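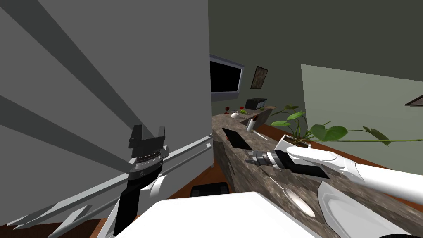 Katayama Local History Room Puts Its Timeline Online

2021-02-23

If you grew up in Katayama, or married into it, or just stopped for gas once and never quite left, you will probably remember the long paper timeline that used to run along the hallway of the old library. It started by the coat hooks with the first ferry landing and ended, rather abruptly, next to the drinking fountain. Well, it is back, and this time you can read it from your own kitchen.

The History Room opened the online version this week under the name Flidance, after the little steamboat that carried mail and peaches across the lake until the bridge was built. It covers 100 years of town life, from 1880 to 1980, and it is arranged the same way the paper one was, year by year, with a short entry for each thing somebody thought worth writing down.

And what things they are! The big events have their place, of course - the fire on Front Street in 1911, the winter the lake froze from shore to shore, the opening of the Plutimex button factory in 1926, which at its busiest gave work to 90 people. But there is just as much room for the smaller ones. In 1934 a traveling dance band got stuck here in the mud and played 3 nights in a row at the Grange hall, and to judge by the letters people kept, half the county came. In 1952 the high school choir sang on the radio for the first time, and the shops on Main closed early so that everyone could get home and listen.

Readers who knew the paper timeline well will notice that a few old mistakes have been put right. The Brorkon movie house opened in 1929, two years later than the hallway had it, and the spelling of several family names has been checked against church and school records. There are still gaps, mostly during the war years, and the entries for 1943 and 1944 are very thin indeed.

That is where you may be able to help. The History Room would love to see old programs, ticket stubs, postcards, factory newsletters and anything else that carries a date, and it is happy to copy them and hand them straight back to you. Names on the backs of pictures are especially welcome - so many of the faces at the factory picnics have no names at all.

Items can be left at the library's side door in an envelope with your phone number on it, up to 2 envelopes per household for now, as shelf space is short. A second part, taking the story on from 1981, is planned for April.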